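Jenwood Hand-Held Gripper Pair: Product Notes, Specs and What We Learned Using It

Ships from: Waltville
Sold as: matched pair, left and right
Page updated: 21/08/2020

I wrote most of this page myself, so forgive me if it rambles a bit. The short spec sheet is down at the bottom if you just want jaw sizes and such. The rest is for people who are trying to decide whether a pair of hand-held grippers will get them the kind of training data they want, and I figure the best way to help is to tell you how we use ours and what came out of it.

What you get

Two hand-held grippers, each with its own camera mount, a set of finger pads already glued in, a spare set in a little bag, the cable ties you'll need to keep the cords off the table, and a screwdriver that fits every screw on the tool. The screwdriver was my idea and I'm proud of it. Cameras are not included! We stopped bundling them after the first batch, when people kept telling us they already had one they liked.

The grippers work off your own hand. Squeeze and the fingers close, let go and a spring opens them back up. No motor, no air line, no power unless your camera wants some. You wear one on each hand, do the job you want the robot to learn, and the footage plus the finger opening gets logged together. Later you train a policy on it and run it on arms wearing the same fingers. Most people landing on this page know all that already, so I'll move on.

Why we went after tangled things

When we started selling the pair, our demo task was stacking cups, same as everybody's. It worked fine and it told us almost nothing. Cups stay where you put them. A policy can be pretty sloppy about a cup and still get it onto the stack.

What we wanted was a task where the first grab changes what the second hand has to do. I tried shoelaces (too easy to cheat, you just pull), then a drawer's worth of charging cords, then chains. Chains were miserable. They fold up inside the fingers and you can't see a thing. Bead bracelets on elastic turned out to be the sweet spot for us. They're stretchy enough to forgive a bad pull, they hook through one another, they roll when you pinch them wrong, and you can buy a pile of them for next to nothing at any craft store.

So that's the Ganau set, which is our name for the recordings and for the little method that came out of them. It has 447 demonstrations in it, all of them two-handed, all of them separating beaded loops that start out overlapped or linked and laying them apart on a soft surface. We ran the whole collection over one June and I still find beads in my shoes.

The method, in plain words

The usual way to record a demo is to start the camera, do the job, stop the camera. You end up with a lot of footage where the person is confident and everything goes well. Then the trained arms miss by a hair, the loop slides, and the policy has no clue what to do next, as it has never been there.

What we did was split each demo into two kinds of stretches. In the first kind one hand holds and the other hand pulls. In the second kind both hands are off the beads, open, just looking. I call those "looks" (the write-up has a fancier word for it). The person doing the demo is told to take a look any time they feel a snag, back both grippers off a couple of inches, and come in again from somewhere else. We label the looks afterward. It's a boring afternoon with a foot pedal, but it goes fast once you get into it.

During training, the looks get weighted up. That's pretty much the whole trick! The policy learns that backing off is a normal thing to do.

What it bought us

We ran 200 trials on the arms with the plain recordings and 200 with looks weighted up, same fingers, same arms, same table covering. A trial counted as a win if every loop ended up separate with nothing dropped off the edge. The version with looks won clearly more often, and the gap was widest on the linked starts, where one loop goes through another. On the starts where the bracelets were only lying on top of each other, there was hardly any difference, and I'd call it noise.

It was slower, though. You'd expect that, with all the backing off. Some trials got into a loop where the arms would back off, come in, back off, come in, and never commit. We put a cap on looks per trial and that mostly cured it, at the price of a few ugly yanks.

We also tried weighting the looks even higher and it got worse. I don't have a nice explanation. My guess is it starts seeing snags everywhere.

The Jayawardena question

A few customers have asked how this compares to the Jayawardena fingers, our older design, with the flat square tips. I have both on my bench. For boxes, bottles, folded cloth, anything with a flat side, the old fingers are great and cheaper, and I'd tell you to save your money. For small round stuff they're frustrating. The flat tip plants on the table before the pad gets low enough to pinch, so you end up chasing the bead around. The slanted tip on the new pair gets the lower edge of the pad down next to the surface first, and then the rest of the face rolls in as you close. It makes a real difference with a bracelet, where you want to catch one strand and leave the strand under it alone.

Switching fingers between the two designs takes four screws a side. Recalibrate the opening afterward, please. I've skipped it twice and thrown away a morning of data both times.

Pads and surfaces

The pads wear. Beads are harder on them than you'd think. Ours go slick in the middle first, and you feel it as a kind of skating when you pull. Peel, clean with rubbing alcohol, let it dry all the way, stick the new one on, and leave the tool closed on a folded rag overnight.
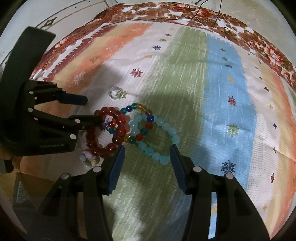 Table coverings get far less thought than they deserve, and I was as guilty as anyone. Our first recordings were on bare laminate and the bracelets just skittered. Then we used a plain gray mat, which held the beads nicely, but the policy fell apart the minute we moved it to a customer's site with a different mat. So now we go for busy cloth on purpose. A striped blanket with little snowflakes and stars all over it is a fair bit of trouble for a vision model, and a small clear ring lying on it is worse, with so much pattern to get lost in. The deep red bracelet is the easy one for me to pick out by eye, and the pale whitish-pink one is where I slow down, especially when a gripper jaw is partly over it. If your demos are all high-contrast objects on a blank mat, I'd mix in at least a few sessions like that before you collect the bulk of your data. The soft surface helps the hardware too, as you can press the tips down a little without scraping them.

Things I'd do differently

Record more left-handed people. Nearly everyone who did our demos was right-handed, and you can tell. The trained arms like to hold with the left and pull with the right, even when the tangle is begging for it the other way around.

Keep the slack in the cords up and behind you. I clip mine to my sleeve. A cord dragging over the cloth can shift a bracelet when you thought you were standing still, and then that nudge is in your data.

Take breaks. The spring is light, but a hundred squeezes is a hundred squeezes. We now stop every 38 demos, a number that came from nothing more scientific than when my own thumb started complaining.

And log your failed demos! We tossed ours for the first week and I regret it. The bad ones had the best looks in them.

What it won't do

It won't measure force. The opening of the fingers is logged and that's all. If you need to know how hard somebody is squeezing, you want something else, and I'm happy to talk through it by email.

It's not great for wet work. The pad glue lets go.

It's a bit big for small hands. There's a shorter grip coming, and it will fit the tool you already have, so don't hold off on that account.

I also haven't tested the looks idea on anything stiff. It might do nothing at all for pegs and connectors. If you try it, I'd love to hear how it goes, good or bad.

Specs

Sold as: pair (left and right)
Weight: roughly 1290 grams for the pair, without cameras
Fingers: slanted tip, two per tool, swappable
Pads: textured, stick-on, one spare set included
Actuation: by hand, spring return
Logged signals: finger opening, camera video (camera sold separately)
Fits fingers from: Jayawardena (older flat tip), Jenwood (slanted tip)
Data: Ganau recordings and look labels, free download with purchase

Orders and returns

Orders go out from Waltville once a week. If a finger cracks in the first year, send me a picture of the break and I'll mail a new one, no need to return the old part. Pads aren't covered, sorry, they're meant to wear out. Labs buying more than five pairs should write first so I can print enough fingers ahead of time.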